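Fedon Handheld Demonstrations: Frequently Asked Questions
Last updated Aug 29, 2022 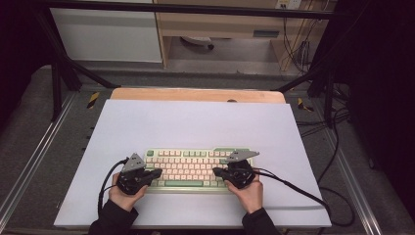
DATA AND TRAINING

Why record with handheld grippers when the policy runs on an arm?
The jaws match those on the arm, so contact geometry carries over. An operator finishes a keyboard episode in less time than by teleoperation, and both hands work at once.

How many demonstrations does the typing task use?
The released set has 112 episodes. We train on 100 and hold out the remaining 12 for validation.

Are the two grippers treated as one system?
Yes. Each has its own pose stream, and the policy also receives the relative pose between them. Removing that input mostly hurt the bottom row, where the jaws work close together.

What counts as a success?
The requested key registers and no other key does. A double press is a failure. On single keys the policy reached 90 percent; five-key sequences were lower and are reported separately in the Senix log files.

Does the policy read the legends?
We have not tested this. Key positions may be learned from layout alone — see the open issue on remapped boards.

Can I use another keyboard?
Full-size and compact boards both load in Coltum. Key travel is not modeled, so expect to collect new episodes for very stiff switches.

When is the next release?
October, with the calibration scripts included.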